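Kitchen safety checklist for Skakness House, with my comments

Autumn round, filled in by Liv Boström
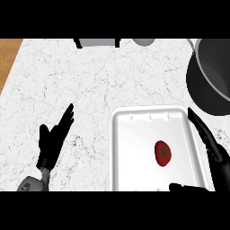 Hello again, everyone who cooks, washes up or just wanders in for a biscuit. I've gone through the shared kitchen the way I do each April, with the old list in one hand and a cup of tea in the other, and I've typed up what I found with rather more chat than the form has room for. Mélanie Bergeron came along for the electrical and gas parts, as she knows far more about those than I do, and where a comment is hers I've put her initials. Please read the bits that apply to you, and if you're new to the house, please read the lot.

How I've marked things: OK means leave it be. WATCH means fine for now but I'd like it looked at again. FIX means it needs doing before the next shared supper.

1. Stove and oven

Burners light evenly and go out when turned off – OK
All of them caught first go, even the small back one that used to sulk. MB had it apart over the summer and gave it a good clean, and I'm very grateful.

Knobs tight and markings readable – WATCH
The markings on the oven knob are wearing away again. I've gone over them with a paint pen, but it won't last through many more Sunday roasts, so I've asked Prulden for the price of a new knob. They're usually quick to answer.

Oven door closes fully – OK
A little stiff. Give it a proper push at the end and listen for the click.

Pot handles turned in while cooking – WATCH
I can't really tick this one on a quiet morning with nothing on the boil, but I've been in at suppertime often enough to know we forget. Small children come through that kitchen at a gallop. Handles in, please, every time, even when you're only ducking to the fridge for the butter.

2. Heat and burns

Oven mitts in good order – FIX
One of the blue ones has a thin patch right across the palm, and I could feel the warmth of a mug through it. I've put it in the rag bag. If you bring mitts from home, could you check the inside seam first? They go there before you'd ever notice.

Somewhere to put hot pans down – OK
There are plenty of trivets in the second drawer. Please use them on every benchtop. Stone seems as if it would put up with anything, but a sudden change of heat can crack it, and resealing isn't cheap. Big pots of soup should be carried by two people, or ladled out where they stand, which is how I do it now that my wrists are what they are.

Burn care card on the wall – OK
Still there by the sink, and I've wiped the gravy off it. Cool running water for 20 minutes, no butter, no ice.

3. Electrical

Cords and plugs sound – FIX
The toaster cord has a nick close to the plug. MB has cut the plug off so that no kind soul rescues it from the bin. The kettle, the mixer and the Wannasri rice cooker all passed.

MB: Please don't run the kettle and the sandwich press off the same power board. I found them that way again. Use one wall outlet each, and don't put a board behind the bread bin, where crumbs and heat collect.

Safety switch tested – OK
It tripped straight away when MB pressed the button and reset nicely. We did have to go around setting the clocks afterwards, and I believe the one on the microwave is still four minutes slow. It isn't a safety matter but it does bother me.

Appliances back from the edge, cords not dangling – WATCH
Better than last year. The mixer cord still hangs down if it isn't looped up, and a hanging cord is a great temptation to anyone under three. There's a hook for it on the side of the cupboard.

4. Floors and getting about

Floor clean and dry – OK
Mopped before I got there, and thank you to whoever did it. The yellow sign lives beside the broom cupboard.

Mats flat, no curled corners – FIX
The mat at the sink has a corner that lifts. I caught my toe on it with the tea in my hand, and let's just say that the comments on the first draft of this page were hard to read. I've taken it up. Kindov have a heavier one with a rubber back for 79 dollars, and I think we should buy it.

Back door clear – FIX
There were two crates of preserving jars and somebody's bike pump in front of it. I've moved them to the pantry. It's our second way out, so it has to open all the way at any hour, full stop.

5. Knives and sharp things

Knives stored safely – OK
All in the block. Please don't leave one under the suds in the sink. I still have the scar from a washing-up bowl at my aunt's place, and that was almost 40 years ago.

Tins and graters – OK
The big grater has lost its rubber foot, so hold it steady on a damp cloth.

6. Food and fridge

Fridge temperature – OK
It was sitting at 4 degrees when I opened it at nine in the morning, and the same again at lunch. Lovely.

Raw meat on the bottom shelf – OK
In a tray, covered and labelled. I could have cheered.

Leftovers dated – WATCH
About half of them. The tape and the pen are on a string on the fridge door. Anything I couldn't put a date to has gone in the compost, and I'm sorry if one was your curry, as it did smell wonderful.

Chopping boards – WATCH
The green board is deeply scored and getting hard to scrub clean. It'll do until winter.

7. Fire

Fire blanket within reach – OK
On its hook by the door, away from the stove, tabs hanging down.

Extinguisher in date, needle in the green – OK
MB gave it a look over and signed the tag.

Smoke alarm tested – OK
Very loud. Apologies to the quilting group next door, who were extremely nice about it.

Rangehood filters – FIX
Greasy enough that I left fingerprints. They lift out if you slide them towards you, and a good soak in hot water and washing soda does the trick. I'll take them home with me this time, but I'd love someone to put a hand up for the next go.

Still to do

Order the sink mat and the oven knob: Liv
Replace the toaster: Mélanie, who has a spare at home
New oven mitts, two pairs: anyone passing the shops, keep the receipt and I'll see you right
Rangehood filters: Liv this time

If you spot something I've missed, write it on the pad inside the pantry door and put your name next to it, so I know who to come and ask. I'll look over the FIX items again before supper goes on, probably at four o'clock, and the kettle will be hot if you'd like to keep me company.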